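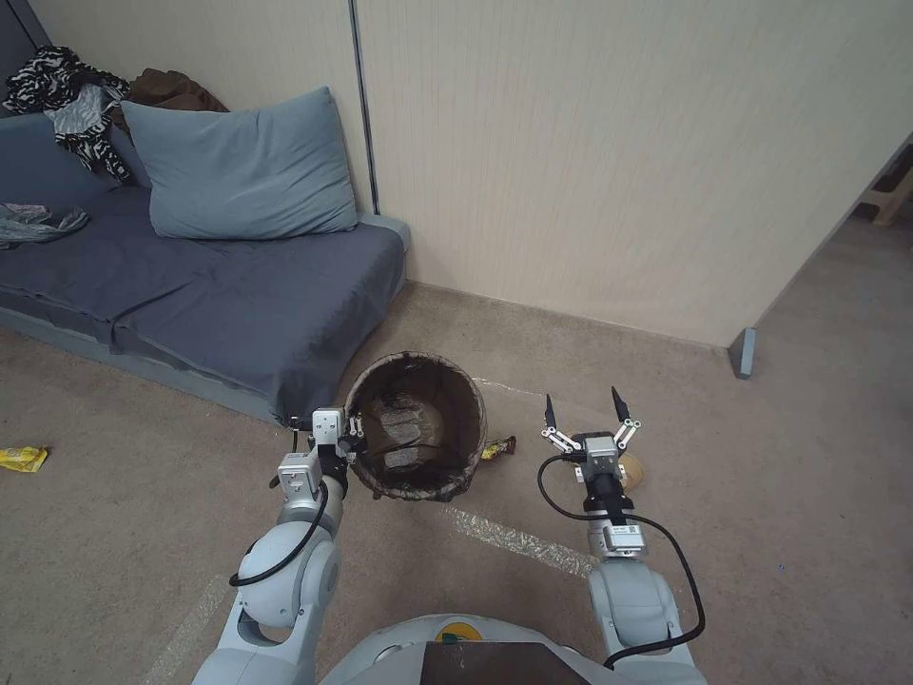

*A two-armed robot at a lined waste bin, with a crumpled wrapper on the carpet beside it.*

The **Conimley rim fault** was a fault in the litter-clearing routine of Chraibi, a control program for two-armed indoor robots developed by the firm Drundel. It caused the arm that steadied a waste bin to pull away while its fingers were still closed on the rim or on the liner, so that the bin was dragged or tipped over. The fault was found during trials in furnished rooms at Conimley and later seen again at a second site in Furcombe. No injuries were recorded, but the fault led to a pause in all unattended running and to changes in the way the program checks that a gripper has let go.

## Background

Chraibi divides litter clearing between the two arms. One arm goes to the bin and steadies it at the rim, while the other picks up an object, carries it over the opening and drops it. Either arm may take either role, depending on where the bin stands. Steadying was added at an early stage, after light bins were found to slide on carpet when an object caught the edge.

The Conimley rooms were laid out as ordinary living and sleeping areas, with beds, sofas and soft furnishings left in place. Bins of several kinds were used, some with liners and some without. The trial plan called for 1,000 clearing cycles, each made up of one pick, one carry and one drop.

## The fault

In normal running, the steadying gripper opens once the other arm has reported its drop. The program then waits for a signal that the fingers have moved apart before it raises the wrist. Under the fault, this signal was accepted as soon as the fingers began to move. If the liner had been drawn in between them, the fingers could stall almost at once, and the arm would rise with the plastic still held.

The result varied with the weight of the bin. A full bin was usually pulled a short way across the floor before the liner slipped free. A nearly empty one was more likely to be lifted on one side and turned over. In a small number of cases the liner tore, and the program reported a completed cycle with litter left on the carpet.

A second weakness made the first worse. The limit on pulling force at the wrist was set at 30 newtons for all movements, a figure chosen for opening drawers. This was well above the force needed to upset a household bin, and the arm therefore did not stop of its own accord.

## Discovery

The fault was first noted in cycle 276, when a bin fell towards the robot and its contents reached the base. The operator used the stop button and the cycle was logged as a handling error. It was treated as a single event until two similar falls took place in August. A review of the recorded cycles then found 21 in which the bin had moved during release, most of them marked as successful in the daily log.

Trials were halted at Conimley on the same afternoon. Furcombe, which ran the same version of Chraibi on a smaller number of rooms, stopped the following morning after staff were able to produce the fault on purpose with a loosely fitted liner.

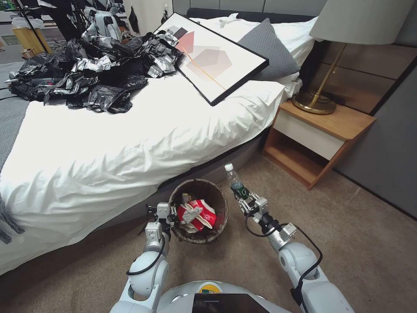 The review also looked at what the carrying arm was doing at the moment of release. A drop over the middle of the opening placed little load on the bin, but a long object could rest against the rim and lean towards the steadying gripper. Plastic drinks bottles were given particular attention for this reason. A bottle held pointing upward and at an angle towards the basket, with the other gripper's fingers at the rim on the far side, was listed among the positions to be tested again, as was the path of the black cables that loop along the outside of both arms. No cable was found to have caught on a bin, though the review advised that the loops be checked before each session.

## Changes

Drundel issued a corrected version of Chraibi under which:

- the steadying gripper must reach its full open position before the wrist may rise;
- the wrist first moves a short distance away from the bin and pauses, and any remaining pull ends the cycle;
- the force limit is set separately for each task;
- a cycle is logged as complete only after the floor near the bin has been looked at again.

The last of these changes lengthened each cycle and was disputed at Furcombe, where the slower running meant that fewer rooms could be covered in a morning. It was kept, but operators were allowed to switch it off during attended sessions.

Unattended running was resumed first at Conimley, with unlined bins only. Lined bins were brought back later, under the condition that the liner be folded down over the outside of the rim. The older handling log was kept unchanged – with a note marking the affected cycles – and the name "rim fault" continues to be used in Drundel's training notes for any release made on a partial signal, including faults that have no connection with bins.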